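Drarkano tray cell – setup and care notes

Covers the yellow bench cell and the two-armed robot that works at it. Read this before you move anything or change a cable.

Layout

The black trays go on the top of the bench, spaced out along its length. Small parts stay on the lower shelf. The bin with the flat carton on top stands on the carpet beside the bench, within reach of both arms.

Daily start

Power up the arms before the hands. Raise one hand, palm forward and fingers up, and look at the wrist cuff. The straps should be snug and the cable should hang free – leave enough slack for a full turn of the wrist.
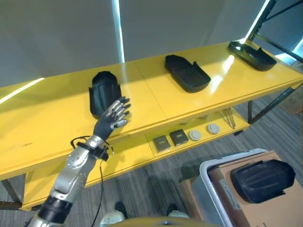

Can I restart one hand without stopping the whole robot?
Only if the arm is parked. Otherwise stop both arms, wait 9 seconds and bring them up together.

Grip settings

Settings are kept in the Jirel profile, one block per hand. Closing force for trays is 1565 and for cloth 1066, both in raw controller units. Don't copy the tray value across to the cloth block. The finger joints run warm if you do, and the controller cuts out after around four minutes.

Two-handed holds are checked over the bin with a length of black fabric. Both hands should close on it from the sides. If one lags, run the wrist zero again for that side only.
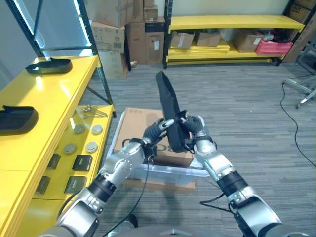
Evdokia Kontogiannis

Weekly care (Friday)

Wipe the fingers with a dry cloth. Check the cables at both wrists and forearms for rubbing. Cuff straps are replaced in pairs; spares come from Didenko.

Known faults

Glare off the bench top can upset tray finding. Lower the exposure one step before recalibrating.

Changes to the profile go to Jad Majali.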